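Normas para pinzas: menos laboratorio y más mesa de comedor

Opinión

Llevo 18 años leyendo borradores de buenas prácticas para manipulación robótica y sigo sin encontrar uno que hable de manteles. Suena a broma. Pues no lo es. El último que me pasaron, el de Lelaler, tiene 35 páginas, un anexo entero sobre calibración y ni una línea sobre qué hacer cuando el objeto viene metido en plástico y encima brilla.

Escribo con prisa, el plazo de comentarios se cierra en septiembre y quiero dejar esto puesto antes.

Mi tesis, corta. Una norma de recogida de demostraciones con pinza de mano tiene que empezar por el sitio. Por la casa. Después ya hablamos de milímetros.

Fraser Pollock defiende lo contrario y lo defiende bien: fondo neutro, luz controlada, objetos de catálogo, todo repetible. En Stollis trabajan así y sus números salen preciosos. Vale. Pero luego el mismo modelo llega a una cocina con estampados y agarra el dibujo del hule. Lo he visto. Groda publicó en su día 1,641 demostraciones grabadas sobre mesa gris y cuando pregunté cuántas tenían un reflejo encima del objeto me contestaron que esas se descartaban. Descartadas! Justo las que hacían falta.

El argumento de la repetibilidad me lo sé. Y tiene su parte de razón, sin un mínimo de orden no hay quien compare nada. Lo que no acepto es que "orden" signifique vaciar la mesa. Orden es anotar lo que hay. Tipo de superficie, si lleva cubierta transparente, qué objetos van envueltos, dónde pega la luz. Cinco casillas en una ficha, dos minutos. Muriithi lo hace desde el principio y no se les ha hundido el proyecto.

Otra cosa, los envoltorios. La mayoria de los protocolos pide retirar la bolsa "para facilitar la percepción". Quién vive así? La ropa de punto llega en plástico y alguien tiene que cogerla en plástico. El plástico se arruga, resbala, devuelve destellos blancos. Si la norma lo prohíbe, la norma está describiendo otro trabajo.

Lo que yo metería en el texto, en 8 puntos que ya envié y que resumo en tres. Uno, prohibido quitar objetos del fondo salvo riesgo (vidrio al borde, cables, líquidos abiertos). Dos, una cuota obligatoria de superficies estampadas y brillantes, el porcentaje que lo discutan ellos. Tres, los agarres sobre material envuelto se etiquetan aparte, nunca se borran.

Y que en el anexo gráfico salga una mesa de verdad. Flores, frutas, letras doradas entre las dos mordazas y el bulto de punto en su plástico:

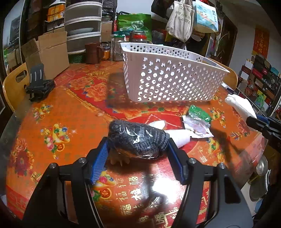 Lo que falta: la intimidad

Aquí sí me pongo estricto. Grabar en casas es grabar la vida de otros, y los borradores lo despachan con una frase sobre "consentimiento adecuado". Adecuado para quién. Hace falta permiso escrito, por habitación, con derecho a ver el material y a retirarlo después. Lo que cuelga de las paredes tambien cuenta, y las estanterías, y las bolsas con texto impreso. Todo eso dice cosas de quien vive ahí.

Me dirán que con tanto papeleo vuelve todo el mundo al laboratorio. Puede ser. Prefiero un conjunto pequeño con permisos en regla y manteles feos a otro enorme grabado sobre gris. El plazo sigue abierto, mandad comentarios, aunque sea una línea.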